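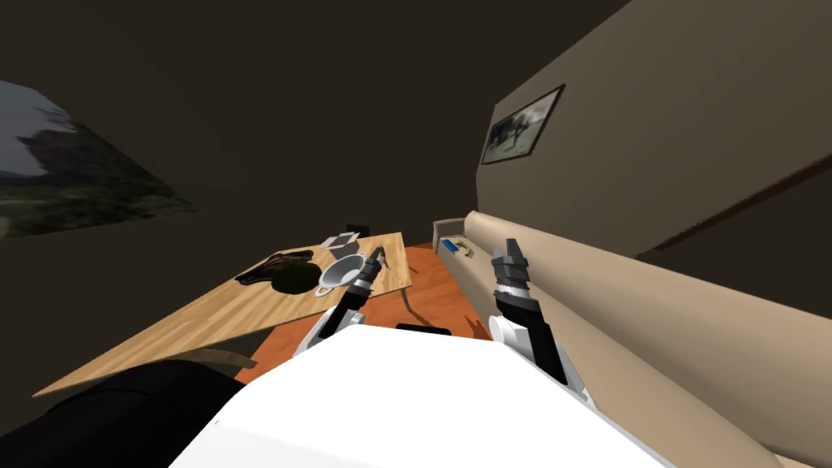
Filed under: Gadget Encyclopedia > Desk & Office > C

Cup warmer

A cup warmer (also sold as a mug warmer, coffee warmer, beverage plate or, in one catalog I still have, a "personal hot pad") is a small electric plate that sits on a desk and keeps a drink warm. It is one of the oldest desk gadgets that people still buy new, and I've owned more of them than I'd like my family to know about, so this entry is going to run longer than the one on cable clips.

The important word is warmer. A cup warmer isn't a kettle and it won't rescue a coffee you forgot about before a meeting, or at least the ordinary kind won't. You put a hot drink on it and the drink cools more slowly, and with a decent plate it settles at some temperature you can live with and stays there. I get mail about this all the time! People buy one, put a cold mug on it, wait, and decide it's broken.

Background

Plug-in hot plates for cups were around long before anybody had a computer on a desk. The early household ones I've seen at flea markets are mostly a metal disk in a plastic ring with a cord coming out the back and a rocker switch, and a lot of them still work, although I wouldn't leave one running near papers without having the cord looked at first. They were office gifts more than anything else. Mine came from an aunt, in a box with a bow printed on it.

Then came USB, and with it the great flood of things that plugged into a computer for no reason except that the port was there. Fans, lamps, tiny vacuum cleaners, slippers, and of course cup warmers. The USB cup warmer is the one most people picture when they hear the name, and it's also the one that gave the whole group its bad reputation. I'll get to why in a minute.

The current crop is a mix. You can get the plain plug-in plate, the USB plate, a plate with a digital readout, a plate that doubles as a wireless phone charger, and the self-heating mug, where the heater and battery are built into the cup itself and the plate is only a charging coaster. Purists (there are cup warmer purists, I've met them) don't count that last one. I do, mostly because readers ask about them together.

How it works

Inside almost every cup warmer is a resistive heating element, meaning a conductor that gets hot when current goes through it. In cheap units it's often a thin film or a flat wound wire glued under the plate. In better ones it may be a ceramic element, which tends to regulate itself a bit because its resistance climbs as it heats up. Above the element is the plate, usually metal or glass, and below it there's some kind of insulation so that the heat goes up into your cup and stays out of your desk.

Heat then has to get from the plate into the mug, and this is where most of the disappointment happens. Turn your favorite mug over and look at the bottom. Chances are there's a raised ring around the edge and a hollow in the middle. Only the ring touches the plate. The rest of the base is sitting over a little pocket of air, and air is a terrible way to move heat. A mug with a truly flat bottom can do far better on the very same plate, and thin enameled steel does better still.

The other leak is the top. A hot drink in an open mug loses a lot of its heat from the surface, mainly through evaporation. Put a lid on and the plate has a much easier job. I've used a saucer upside down for years and it works fine, apart from the drip you get when you lift it.

The USB problem

An old-style USB 2.0 port is meant to supply up to half an amp at five volts, which works out to two and a half watts. That's plenty for a mouse. For a mug of coffee it's a gentle suggestion. An open mug sheds heat a good deal faster than that while it's still properly hot, so the drink slides down to lukewarm anyway, only a little later than it would have on a cork coaster.

Some makers dealt with this by giving the warmer two plugs so it could draw on two ports at the same time, and others simply pulled more current than they were supposed to and hoped your computer didn't mind. Please don't use one of those on a laptop you like! Modern USB-C chargers can deliver far more power, and a warmer designed to ask for it can be every bit as good as one that plugs into the wall. Check the wattage printed on the base before you check anything else. If there's no wattage printed on the base, that tells you something too.

Types

Plain plate. One switch, one temperature, often a little red light. These are the ones I'd hand to somebody who just wants to try the idea. The Hodon plate on my own desk is this sort, and it has outlasted the chair, the lamp and the keyboard it used to sit next to. It has a cord that's too short and a switch that clicks loudly enough to wake the dog, and I wouldn't trade it.

Adjustable plate. Several settings, sometimes shown as real temperatures. Be a bit careful with the numbers, because they generally describe the plate and the drink will be cooler than that. How much cooler depends on your mug, your lid and how drafty the room is.

Gravity-switch plate. There's a pressure switch underneath so that the heat only comes on when a mug is standing on the plate. I love this feature. It can be fooled by a very light cup, and an espresso cup with one sip left in it may not weigh enough to hold the switch down.

Combination plate. A warmer plus something else, usually a phone charger, a pen holder or a clock. The Phan I tried was a warmer and a charging pad side by side, and while both halves did their job, I kept setting the phone on the wrong one (my fault, it was dark). Phones do not enjoy this.

Self-heating mug. A battery, a heater and a temperature sensor in the wall or base of the mug. You can carry it around the house, which no plate can do. The downsides are price, capacity, and the fact that a lot of them have to be washed by hand. The battery also wears out in time, same as any other, and you're then the owner of a rather heavy ordinary mug.

Candle and tea-light warmers. Not electric, so they belong in another entry, but people do search for them. See Teapot stand.

Safety

A working cup warmer is a mild thing, and the plate on most of them is hot enough to make you snatch your hand away without being hot enough to set paper on fire. Mild isn't the same as harmless. The plate can certainly burn a toddler's fingers, and a cat will find it within the hour. Look for an automatic shutoff, and look for a mark from a recognized testing lab on the unit itself as well as on the box.

Spills are the usual end of a cup warmer. Coffee runs down over the lip, gets in around the plate, and eventually reaches something it shouldn't. Some models have a sealed glass top, which is much easier to wipe clean. Unplug it and let it cool before you wipe it, and never hold it under the faucet.

Don't put these on the plate: paper cups, plastic tumblers, foam, travel mugs with a rubber foot, or anything with a double wall. The first few can soften or scorch. The double-walled ones come to no harm, they just keep the plate's heat out exactly as well as they keep the drink's heat in.

Taste

There's a real argument about whether coffee should be kept hot at all. Coffee goes on changing after it's brewed, and holding it at a high temperature speeds that up, which is why the last cup from a diner pot tastes the way it does. A mug on a gentle plate for half an hour is no great tragedy. A mug on a strong plate all morning gets bitter and flat, and loses a fair bit of water besides. Tea with milk grows a skin. Cocoa does very well, and so does broth, which I think is the most underrated use of the whole gadget.

Busisiwe Moodley, who kept up the tea pages on this site before I took over the desk section, always said black tea should come off the plate as soon as you notice you've stopped drinking it. I've never managed to follow that rule, though I do think of it every time.

Collecting

Older plates turn up at yard sales and in boxes of mixed kitchen things, and they seldom cost much. The ones collectors chase are advertising pieces with a company name printed around the ring. My Cilomwood is one of these, brown plastic with cream lettering, and I paid $7 for it at the December swap meet in Cisthorpe, cord included. It gets warm on one side only. The lettering tends to fade where the mug handle hangs over it, so a bright, even ring usually means a warmer that stayed in its box.

Boxes are worth keeping, since the artwork is half the fun. Check inside for the instruction leaflet as well. I'm missing several, and I'd be glad of a scan if you have one for any plate with a square base.

See also: Coaster; Desk fan; Heated slippers; Hot plate; Teapot stand; Vacuum flask

Entry last revised Monday, July 26, 2021. Corrections are welcome through the contact form, and please include the wattage.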